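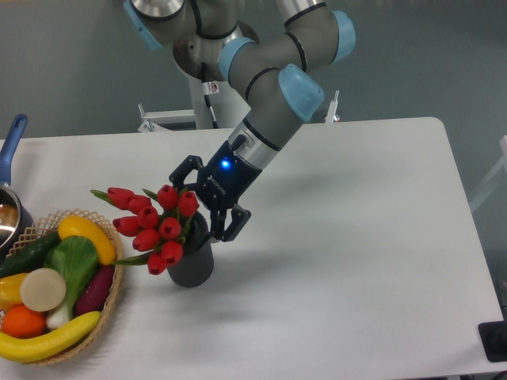 Fig. 2. Red tulips in a dark gray vase, with a basket of artificial fruits and vegetables on the same table.

Section 2: Placing and Starting the Jokuma Room Climate Logger

This section covers placement, first start, and linking to the Lovus base unit. Battery installation is covered in Section 1. Complete Section 1 before continuing.

Choosing a location

The logger measures air temperature and relative humidity at the point where it stands. Readings apply to that point only. In a large room, conditions near a window can differ from those at the opposite wall by several degrees.

Place the logger on a flat surface at table height, or hang it from the slot on the back panel. Keep the vents on both sides open.

Do not place the logger:
- in direct sunlight at any time of day
- above a radiator, heat register, or stove
- next to a vase, a potted plant, or an open water container
- against an outside wall with no insulation
- inside a closed cabinet, unless the cabinet itself is being monitored

CAUTION: Do not use the logger at altitudes above 2000 meters. The pressure correction is not valid above this limit and humidity readings will be wrong.

NOTE: Evaporation from cut flowers raises the local humidity reading. Move the logger to another surface if flowers are kept on the table.

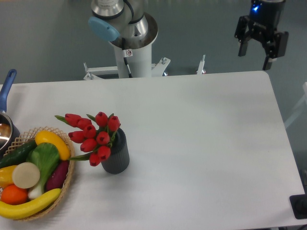

Text: Etornam Ayaaba, Tonley Product Documentation
Revised February 8, 2020

First start

1. Remove the clear film from the display. Leave the round label on the back in place. It carries the serial number needed for registration.

2. Press and hold the SET button until the display shows "--". Release the button.

3. Press UP or DOWN to select the temperature scale. Press SET to confirm.

4. Enter the hour, then the minutes. The clock uses the 24-hour format and cannot be changed to the 12-hour format.

5. Enter the year, month, and day. If the battery is removed for longer than a minute, the date must be entered again.

6. Select the logging interval. The default is suitable for living areas and offices. A shorter interval fills the memory sooner and reduces battery life.

7. Set the logger in its final location and leave it there for 12 hours. Readings taken during this period are stored but are marked "S" (settling) in the exported file. They are left out of daily averages.

NOTE: If the logger was shipped or stored in the cold, let it reach room temperature in its closed carton before step 1. Moisture can form on the sensor if it is unpacked too soon.

Linking to the base unit

8. Connect the Lovus base unit to its power adapter. Use only the adapter supplied. The status light blinks amber while the unit is starting.

9. When the status light is steady, press LINK on the base unit. The link window stays open for 2 minutes.

10. Press LINK on the logger. The antenna symbol appears on the display when the link is complete. If "E2" appears instead, the link window has closed. Repeat from step 9.

11. To add a second logger, wait for the first antenna symbol to stop flashing, then repeat steps 9 and 10. Each logger takes the next free channel. Channels can be renamed in the Lamptey desktop software (see Section 4).

CAUTION: Do not press RESET on the base unit to clear an E2 message. RESET removes all linked loggers and erases channel names.
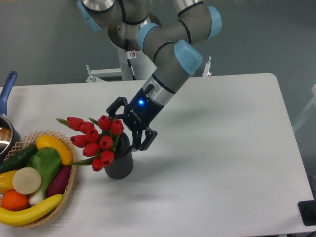

Checking the humidity reading

Check the reading once a year. In heated buildings, December is a suitable month, as the indoor air is dry and a drifting sensor is easier to detect.

1. Place the logger next to a reference hygrometer, out of drafts.

2. Wait until both displays have stopped changing.

3. If the readings differ, open the CAL menu and enter the offset. Press SET to store it.

4. If the offset needed is larger than the CAL menu allows, replace the sensor module. Part numbers are listed in Section 6.

Do not clean the sensor with alcohol, compressed air, or a damp cloth. Dust on the vents can be removed with a soft, dry brush.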